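1/ Terça-feira, portas abertas na Kirndale. Fui ver a célula de dois braços que a Udel anda a mostrar. Notas técnicas, para quem não pôde ir.

2/ Demonstração às 14h, tarefa de bancada com copos. Dois braços montados junto à frente da mesa, painéis claros em três lados. Apresentação do Cosimo Fiore, da parte de controlo.

3/ Interessava-me a zona central, onde os dois volumes de trabalho se sobrepõem. É aí que um erro de calibração entre bases se nota primeiro. 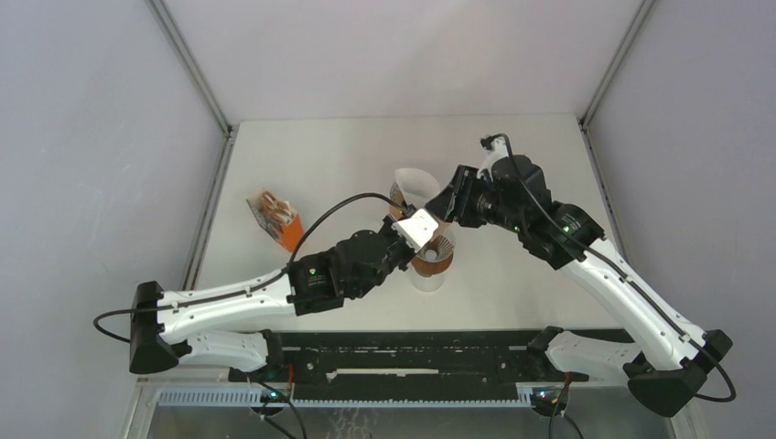
As duas garras sobre os copos, ao centro da mesa. À esquerda, o pacote aberto.

4/ Os forros plissados são um mau caso para visão e para força: finos, claros, deformam-se ao mínimo aperto. Perguntei pelo limite de força na garra. Resposta: «depende do material». Fica por esclarecer.

5/ Cablagem por fora, ao longo dos antebraços, com laço largo no cotovelo. Fácil de trocar, mas eu queria ver o desgaste ao fim de uns meses.

6/ Números dados na sala: 2,911 ciclos registados até à véspera, blocos de 200, 2 operadores por turno. Taxa de falha não foi apresentada. Pedi por escrito.

7/ A Lauritsen mostra a parte dela em julho. Se for, continuo aqui.

Comentários

jonora_oficina: 2,911 com vírgula decimal ou de milhares?

m.teles: Milhares, imagino. Também gostava de ver a taxa de falha.

rui_automacao: Disseram alguma coisa sobre a recalibração entre bases?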